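How to plan a film series marathon at home

Watching a whole film series in one weekend sounds easy, but the first time I tried it we stopped in the middle of the fourth film and went to bed angry with each other. Since then I have done it several times with family and friends, and I have a method. I explain it with the Skarkora films, as this is the series I know best, but it works for any long series.

What you need

A list of all the films with their running times
One streaming account or the discs
Paper and a pencil
Food that can be eaten with one hand
A second room where people can talk

Step 1. Add up the minutes

Write down every film with its length. Skarkora has 7 films and together they are 800 minutes. That is more than thirteen hours before you have made a single cup of tea. Use the length given on the disc or on the service, and check which version it is. The third Skarkora film exists in a cinema version and a long version, and if you mix them up your timetable is wrong for the rest of the day.

Step 2. Choose the order

There are two possibilities: the order in which the films came to the cinema, or the order of the story. For new viewers I always choose the cinema order. The fifth Skarkora film takes place before all the others, and it is full of small surprises which only work if you already know the old queen. If everybody in your group has seen the films before, the story order is a nice change, so ask your guests first.

Step 3. Check that you can really play them

Do this in the week before, please do not leave it to the morning. On my service, Borico, six of the films were in the subscription and one had to be rented. A rented film usually has a time limit after you press play, and you should read this limit before you pay. Check also the subtitles. My mother needs them, and on one film they were hidden in a menu which took me a long time to find.

If you have a slow connection, download the films if the service allows it.

Step 4. Make the timetable

Divide the films over two days. I put four on the first day and three on the second, and I start at 10 in the morning. Between two films I leave twenty minutes, and in the middle of the day one full hour for a proper meal. The last film of the evening should be a short one. In this series the fourth is only 78 minutes, so it falls in the right place by luck.

If your series has no short film, end the first day earlier. People say they are not tired, and then they sleep through the best battle.

Write the starting times on paper and hang it on the door. Guests who want to see only their favourite can then come at the right moment and do not ring the bell during a quiet scene.

Step 5. Decide about the end credits

It is a small thing but it causes arguments. Some series put an extra scene after the credits. Skarkora does this in two films, the second and the last. Make a mark beside these films on your timetable, and for the others everybody may stand up when the names begin. On many services the next film starts by itself, and I recommend that you switch this off.

Step 6. Prepare the food

Cook nothing on the day. I make one big pot of soup the evening before, and cold things: bread, cheese, cut carrots, grapes. Crisps are loud. If you must have them, pour them into a bowl beforehand – the bag is louder than the crisps.

Drinks stand on a low table at the side and never on the floor.

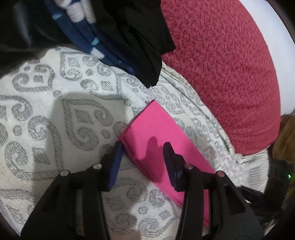
Step 7. Arrange the room

Put the seats so that nobody has to climb over another person to reach the door, and close the curtains before the first film to see where the light still comes in. Turn the sound to the level you want during a conversation scene, because the fights will be louder in any case. Then think about the small things that get lost in the dark, such as the timetable pencil or the box of the next disc. Strong colours on a pale cloth help a lot here: something flat and bright pink on white fabric with a silver-grey pattern is easy to find, while a black remote on a dark sofa is gone until the next morning. Keep one small lamp behind the seats, switched on at the lowest level, and show your guests where the switch is.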